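Household storage check: keepsakes, papers and loft
Property: Hoani, Olport
Checked by: Nikau Tipoki
Date: Aug 18, 2023
Ratings: S = satisfactory, A = action needed, N = not inspected

1. Loft access
1.1 Hatch opens fully and stays open: S
1.2 Ladder feet level, rungs sound: A
Comment: Left foot has lost its rubber cap. Do not use above the third rung until replaced.
1.3 Boarded area clear of the hatch edge by at least 300 mm: S

2. Boxes and load
2.1 No box too heavy for one person to lift: A
Comment: Two boxes of letters and school reports are over the limit. Split into smaller boxes before anything is moved downstairs.
2.2 Stacks no higher than 800 mm: S
2.3 Boxes labelled with contents and owner: A
Comment: Box 31 is marked "Dad, keep" and nothing else. Bastien Le Goff to agree contents with the family and relabel.

3. Wrapping
3.1 Textiles in breathable covers: A
Comment: Christening gown and two blankets are in sealed bags. Change to cotton covers.
3.2 Photographs kept out of PVC sleeves: S
3.3 Plastic bags and film kept out of reach of small children: S
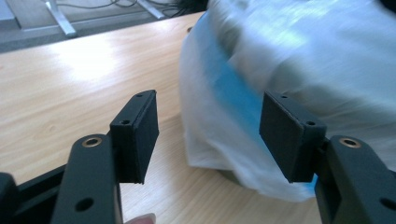 White plastic wrapping, light wooden tabletop.

4. Heat and electrics
4.1 Nothing stored against light fittings: S
4.2 Old appliances kept for sentimental reasons unplugged and tagged: A
Comment: Grandmother's table lamp has its original flex. Cut off the plug or have it rewired. Display only until then.
4.3 Batteries removed from toys, clocks and radios: A
Comment: Leakage in the travel clock. Wear gloves when cleaning.
4.4 Smoke alarm on landing tested: S

5. Papers
5.1 Wills, deeds and certificates held apart from keepsakes: S
5.2 List of items up to date: A
Comment: List stops at item 239. Everything brought over from Lovbridge in June is missing from it.
5.3 Hornthorpe garage: N
Comment: Key not available.

Items 1.2 and 4.2 to be closed first. Recheck section 3 after the covers have been changed.

Signed: N. Tipoki
Copy to: B. Le Goff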